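When a robot comes to work

At Temar, people pack and sort parts that go inside machines. Some of the parts are green circuit boards. A circuit board is a flat piece that electricity travels through, and it can be damaged if it is dropped or bent.

Laurinda Frade has worked at Temar for almost 15 years. She used to put every board in its box by hand, 615 of them on a busy day. Now the company wants a robot to do part of that job.

A robot doesn't know how to pick things up. It has to be taught, and one way is for a person to do the job with a gripper. A gripper is a tool with two fingers that open and close.
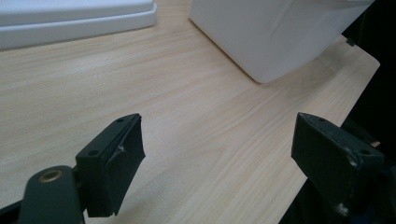 The two green fingers of a gripper, open above a wooden table.

Look at your own hand and try picking up a pencil with just your thumb and one finger. You can do it, but it is harder to turn the pencil round. People who work with grippers have to get used to this. Kibet Mohamedi needed 3 days of practice.

Boxes are tricky too. They have sides that get in the way, so the tool has to go in from above. 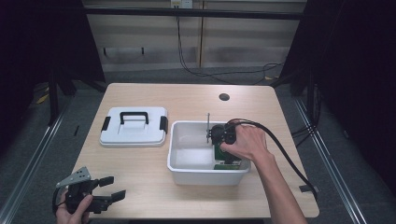 When a robot takes over a job like this, the people don't all do the same work as before. Laurinda now checks boards and shows new workers what a bad one looks like. Her wrists ache less. Some of her workmates miss the old job, and some worried that there would be less work for them. Temar talked to them about it in January and offered training to anyone who wanted it.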